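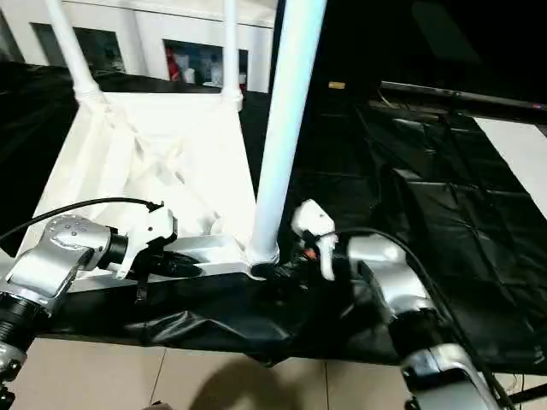
Two robot arms at a table covered in black cloth.

**A Small Town Puts Soybeans in the Furnace**

September | By the Energy Desk
7 min read

The fuel truck that stops behind the Grudano public library looks like every other heating oil truck in the county. The hose is the same, the fitting is the same, and the smell is close to the same, although the librarians say it is a little like a restaurant kitchen. The difference is on the delivery ticket, which lists the product as Firska.

Firska is a heating oil blend made up of 20 percent biodiesel and the rest ordinary low-sulfur oil. It is sold by Medve, a family-owned fuel dealer in the neighboring town of Roken, and it has heated every municipal building in Grudano for two winters.

Most talk about biofuels is about cars and trucks. Heating oil gets less attention, partly because fewer homes use it every year and partly because it is regional. But in Grudano, population 3,781, there is no natural gas line and there isn't going to be one. The nearest main stops on the far side of the river. Residents heat with oil, propane, wood or electricity, and oil is still the most common choice in the older houses near the center of town.

**How it started**

The town's old supply contract was up for renewal, and the request for bids went out with a new line asking dealers to quote a price for a renewable blend alongside the price for standard oil. The line had been added by the town manager after a state grant program began covering part of the cost of converting public fuel tanks.

Medve was the only dealer to answer it. The company had already been mixing small amounts of biodiesel into its regular product and had been thinking about going higher. What it lacked was a customer large enough to justify a dedicated tank.

"We needed somebody who would take it all winter, every winter," the company's operations manager says. "A few houses won't do it. A school, a town hall, a fire station and a highway garage will."

The contract the two sides signed ties the price of Firska to the posted regional price of heating oil, plus a fixed premium per gallon. The premium is not large, but it is real, and it was the subject of most of the questions at the public hearing. Several residents asked why the town should pay extra for fuel at a time when it was putting off road repairs. The grant covered tank cleaning, new filters and part of the premium in the first year. It does not cover the premium now.

**What is in the tank**

Biodiesel is made by reacting vegetable oil or animal fat with an alcohol, usually methanol, in the presence of a catalyst. The process separates the glycerin and leaves a fuel that burns much like petroleum diesel. Heating oil and diesel are close relatives, so a fuel that works in one will generally work in the other.

The biodiesel in Firska comes mostly from soybean oil, with some used cooking oil when Medve's supplier has it. It arrives at the company's yard in Roken by tank truck and is stored in an insulated, heated tank. Blending happens at the loading rack, where the two products are metered into the delivery truck together.

The order matters in cold weather. Biodiesel is a bit heavier than heating oil and thickens at a higher temperature. If it goes into a cold truck by itself, it can settle at the bottom and stay there. Metering both streams at once takes care of most of that problem. Medve also tests a sample from the truck on the coldest mornings, which adds a few minutes to the first delivery of the day.

**The first winter**

The first winter did not go smoothly everywhere.

Biodiesel is a mild solvent. In a tank that has held petroleum for decades, it loosens the sludge and varnish on the walls and carries them to the filter. Medve expected this and told the town to expect it. The indoor tanks at the school and the town hall had been cleaned before the first delivery, and they gave almost no trouble.

The highway garage was another story. Its tank sits outdoors on the north side of the building, and the cleaning crew hadn't been able to reach the far end through the only access port. Filters plugged early in the season and then plugged again. The garage lost heat overnight during a cold spell, and the crew came in to find ice in the wash bay drain.

The town asked to switch the garage back to standard oil. Medve proposed a different plan and agreed to pay for it: a larger filter, a heated line between the tank and the burner, and a winter blend with less biodiesel for that building only. The garage got through the rest of the season on the reduced blend. Before the next winter the outdoor tank was replaced with one inside, and the garage now burns the same fuel as everything else.

"I was ready to be done with it," the highway superintendent says. "The tank was the problem. It was a bad tank with regular oil, too, we just didn't know how bad."

**Burners and paperwork**

The burners themselves needed less work than the tanks. A service technician checked each one, replaced pump seals on the two oldest units and adjusted the air setting. Newer burners are often labeled by the manufacturer for use with specific blends, and the town kept copies of those labels on file for its insurer. For the older ones there was no label to copy. The insurer asked for a letter from the technician instead, and got one.

Homeowners thinking about a higher blend run into the same question. Equipment warranties differ, and some are silent on the subject. Medve tells customers to check with the manufacturer before ordering and will not deliver Firska to a home until one of its technicians has looked at the tank. Outdoor tanks are turned down unless the line is protected.

That policy has kept residential sales slow. The company says interest picks up each fall when people call to set up their delivery plans, then fades when they hear the price. Some sign up anyway. Others ask for the lower blend that Medve already sells as its standard product, which needs no inspection and costs the same as the competition.

**Is it cleaner?**

The answer depends on what is being measured. Biodiesel contains very little sulfur, and service technicians who work on the town's boilers report less soot on the heat exchangers at the annual cleaning. The superintendent of schools says the boiler room has less of an oil smell than it used to.

Carbon is harder to pin down. Burning biodiesel releases carbon dioxide, as burning any oil does. The benefit comes from the fact that the plants took that carbon out of the air while they were growing. Against that go the diesel burned by tractors, the fertilizer, the energy used at the processing plant and the question of what else the land might have been used for. Fuel made from used cooking oil generally scores better than fuel made from fresh soybean oil, but there isn't enough of it to go around, and dealers compete for it with truck fleets and airlines.

Critics in town have made a more basic point, which is that the money might be better spent on heat pumps. The town has not ruled that out. The library is due for a new heating system, and an engineering study now under way will compare a heat pump with a new oil boiler. The school is a tougher case. It has steam radiators and single-pane windows in its original wing, and converting it would mean tearing into most of the building.

Supporters of the fuel contract tend to describe it as something the town could do with the equipment it already had. The boilers were paid for. The trucks already came up the road.

**What comes next**

The contract has a renewal option, and the town must decide on it before the heating season begins. The finance office has recommended renewing, with a cap on the premium. Medve has said it can accept a cap if the town commits to a minimum number of gallons, which the town is reluctant to do while the library study is unfinished.

Roken is watching too. It buys standard oil from Medve for its own buildings and has a contract that runs for another year. Its public works department has asked Grudano for the filter records from the highway garage, and for the name of the company that cleaned the tanks at the school.

Deliveries to the Grudano library resume when the building's tank drops below half, usually after the first hard frost.

Last updated in September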